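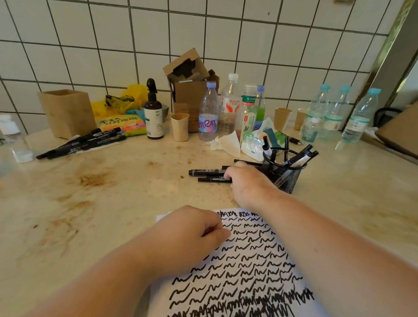

A counter at the end of a working stretch: markers, paper, bottles, stains.

I keep a rule for reading announcements about home robots. Before I get to the price or the launch window, I look for the surface. Every demo takes place on one, and it is nearly always bare: a sink with two plates in it, a table with one shirt on it, a shelf with a gap exactly the width of the thing that's about to be put there.

Then I look at a counter like the one at the top of this post and try to imagine handing the job over.

The job sounds like nothing. Put the markers back in the cup. Throw out what's trash, keep what isn't, wipe down the counter. You could give it to a ten-year-old, who would complain, and then do it badly, and it would still be done. My question for the last few years has been whether any machine you can buy, rent or get on a waiting list for could do it even that badly. So far I say no, and I've had some email about that, so I'm going to go through it at more length than it deserves.

Start with the markers. Picking up a marker is a solved problem, or close enough that I won't argue. It's a rigid stick. But the cup is wire mesh and already has pens in it, sticking out at different angles, so the new one has to find its way down between the others. When I do this I don't look. I poke it in until it goes. If it catches on something I wiggle it. There is a whole skill in that wiggle that I have never once thought about, and I've watched a lot of clips in which a robot arm meets the rim of a container and just keeps pushing.

There's also the other bunch of markers, toward the back left, lying across each other. A person sweeps those up in one handful. Most of the machines I've seen take things one at a time, and they pause before each one. Multiply the pause by everything on that counter and you can go make dinner.

Now the trash. This is where I really lose faith. A crumpled tissue is trash, I think we'd all agree. What about the yellow plastic bag? In my house a bag like that could be garbage or it could be this week's lunch bag, and I'd have to pick it up and feel whether anything was in it. The snack package, same thing. Empty or half full? The little slip of paper under the markers could be a receipt somebody needs. The big sheet covered in black squiggles looks like scrap to me, row after row of wavy strokes like somebody breaking in a pen, but I have thrown out a "scribble" before and I heard about it through most of March.

And the bottles! Several water bottles, a tea bottle, one with something bright green in it. Whose are they? Which ones are finished? Even people get this wrong, which is why every shared kitchen I've ever used had a sign about it. The usual answer from the robot crowd is that the machine will ask you. Fine, but if it asks me about each bottle I have not been relieved of a chore. I've been given a new one, supervising.

Last comes the wiping. The counter is pale, with a marble sort of look to it, and there are rusty-brown stains all over, including one big smudge on the left. I can't tell from looking whether that comes up with a damp cloth or needs real scrubbing, and neither can you. You find out by rubbing. You rub, you look, you rub harder, you go get the other spray. You also have to lift everything up first, or you end up cleaning neat little lanes between the bottles, as my college roommates did.

I bring all this up because of the Drinetti countertop unit, which a reader asked me about. It's an arm on a base, it clamps to the edge of your counter, and they want $2,599 for it. The company says it can "reset" a kitchen surface. I went through all the footage they've put out. It moves mugs. It moves a sponge across a clean area. In one clip it puts a spoon in a drawer that was already open. There was no paper anywhere, and no bags, and I would have paid good money to see it meet a tissue.

The Virkden people are more careful, I'll give them that. Their page says 60 object types, and it lists them, and I read the list. Bottles are on it. Pens are on it. "Soft packaging" has a footnote saying it's in testing. I respect a footnote. But 60 types of object is one drawer in my kitchen, and knowing that a thing is a bottle is a long way from knowing what should happen to it.

Somebody always brings up factories at this point. Machines have been doing shop-floor work for decades, so a kitchen should be easy. I spent six years at Mapplebeck, where we packed small hardware, and we had a very good machine that put 4,000 brackets a shift into boxes. It did that because we had people making sure every bracket arrived facing the same way. At the end of the shift the bench beside it looked a lot like this counter, with cups and tape and pens and somebody's chips, and a person cleaned it up. I went back to visit last year. They've got a newer machine now. The bench is still done by hand.

I'm not saying it can't happen. I was wrong about robot vacuums (I said they'd never handle a rug fringe, and mine does, mostly). I do think the arms have gotten better faster than I expected, and if you told me that within a few years one of them will reliably put markers in a cup, I'd believe you. Clearing a counter that people have been using all day is another size of problem, and I'd like to see one company film themselves trying it with no cuts.

There's a home tech show coming up in Haltstead and Drinetti is supposed to have a booth. I'm planning to go, and I'm planning to bring a tissue, an old receipt and a half-eaten bag of chips. If they let me put those on the counter I'll write up whatever happens, including if I have to take all this back.

Posted 28 May 2023. Comments are open, but please keep the vacuum arguments under the vacuum post.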